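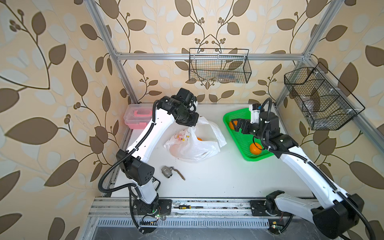
Checking a Used Van Before You Sign

Small businesses that buy a used delivery van tend to look at the price, the mileage and the tires, in that order. Henrique Cardoso has been inspecting light commercial vehicles at Fuentealba for most of his working life, and he would start with the paperwork.

Ask for the service records first. A van that has spent its life on short city routes can have low mileage and a tired engine, and the odometer won't show that. Oil change dates will. If the records have a gap, ask the seller who had the van during that time and whether any receipts exist. A seller who can't answer may still be selling a good van, but the price should reflect the gap.

Next, match the vehicle identification number on the title with the one on the dash and the one on the door jamb sticker. Do this yourself, in daylight, before the test drive.

Look at the cargo area with the mats and shelving out. Rust under a rubber mat is common in vans that carried plants, ice or cleaning supplies. Press on the floor around the wheel wells. Check the rear door hinges for sag, and open and close the sliding door several times. A worn lower roller is a cheap repair. A bent track is not.

Drive the van from a cold start. Tell the seller ahead of time that you don't want it warmed up. Take it on the highway as well as side streets, and brake firmly at least once with no one behind you. If you can, put some weight in the back. Many suspension noises only show up under load.

Pay for an independent inspection. Fuentealba's takes 2 hours and includes a lift check, a code scan and a written report. Colin Lightfoot, who bought a van for his flooring business last May, passed on the first one he had inspected after the report turned up a leaking rear axle seal and a patched fuel line. The one he bought instead had 3,000 more miles on it and has needed only brake pads.

Last, check for open recalls using the identification number. Recall work is normally done by a franchised dealer at no charge to the owner, but parts can be on back order, so find out before you plan your first week of deliveries around the van.

Readers who want the inspection checklist can pick up a printed copy at the Fuentealba front desk. It covers vans and pickups and runs to 6 pages, with space for notes. A version for box trucks is being written and will be listed in a later issue.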